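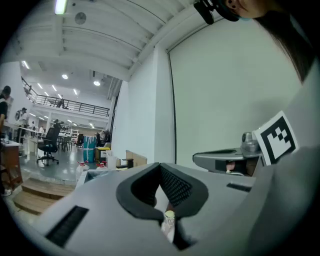

*Close work with a hand-held gripper.*

# Brake and Driveline Technician, Pelstead Truck & Axle

Full time, permanent. Dunbar shop, day shift. Start in January or sooner.

Pelstead Truck & Axle repairs and rebuilds axles, differentials, driveshafts and brakes for pickups, work vans and medium-duty trucks. Most of our work comes from local fleets, farms and contractors. The rest is walk-in customers and parts sent to us by other garages. We have one opening for a technician at the Dunbar shop, which has six bays and a separate rebuild room.

## What you will do

- Inspect and replace pads, rotors, drums, shoes, calipers and wheel cylinders
- Diagnose brake pull, pedal pulsation, parking brake faults and ABS warning lights
- Rebuild front and rear differentials, including setting backlash and checking gear contact patterns
- Replace U-joints, carrier bearings, axle seals and wheel bearings
- Measure driveshafts and send them out for balancing when needed
- Road test before and after repair and write up what you found
- Keep the work order current so the front counter can answer the customer

You would spend about two thirds of your time on brakes and wheel ends and the rest on axle rebuilds. The split changes in the fall, when the farm trucks come in. We don't do engine work or body work beyond removing what is in the way.

The Dunbar shop looks after 255 fleet vehicles on service contracts. Those trucks are booked ahead, so you will usually know the evening before what is on your lift. Walk-in work fills the gaps.

## What we need from you

- Three years or more of paid work on brakes or driveline, on light or medium trucks
- A valid driver's license and a record our insurance will accept
- Your own hand tools. The shop supplies presses, pullers, dial indicators, scan tools and anything over a half-inch drive.
- Able to lift 100 pounds with help and to be on your feet for most of the shift
- Able to read a wiring diagram well enough to trace a wheel speed sensor circuit
- Write a clear work order in English. Spanish is useful at the counter and in the shop.

Brake certification is good to have. If you don't hold one, you will be asked to pass a test within your first year, and we pay the fee.

If you have not set up a ring and pinion before, you can still apply. Uriel Lucero runs the rebuild room and will train you. Expect to work beside him for several weeks before you are given a differential alone.

## Hours and pay

The shift runs from 7:00 a.m. to 3:30 p.m. with a half-hour unpaid lunch. You would work five days a week. One weekend shift comes up every fifth week and is paid at time and a half. There is no on-call duty.

Pay is hourly, not flat rate, and depends on experience. We will give you a number at the first interview. You also get:

- Health and dental coverage after two months
- Paid vacation, two weeks in the first year and three after that
- A tool allowance of $700 a year
- Boots and uniforms, with laundry
- A $3000 bonus, paid in two halves, at six months and at one year

Comebacks are fixed on shop time and don't come out of your check.

## Who you will work with

You will report to Ximena Mansilla, the service manager. The Dunbar crew is four technicians, a parts person and a counter writer. Pascual Ibarra handles parts and keeps the core returns, so please tag your cores before they go on his shelf.

Work orders and inspections are kept in Takus, on the tablets in each bay. It takes a day or so to learn. If you have used any other shop software you will be fine.

## How to apply

Bring or mail a resume to the front counter at the Dunbar shop, marked for Irja Sjöberg in the office. A list of past jobs written out by hand is OK. Please include:

1. Where you have worked and what kind of vehicles you worked on
2. Any certifications you hold, and when they run out
3. Two people we can call who have seen your work
4. The earliest you could start

The counter is open until 5:00 p.m. You can also ask there for an application form in English or Spanish.

The first interview is with Ximena and takes half an hour. The second is a paid half day in the shop. You will do a brake inspection on a fleet van, write it up, and go over it with Uriel. Bring safety glasses and work boots for that one. We check references and driving record before making an offer.

We will keep reading applications until the job is filled. Everyone who applies will get an answer, by phone or by mail.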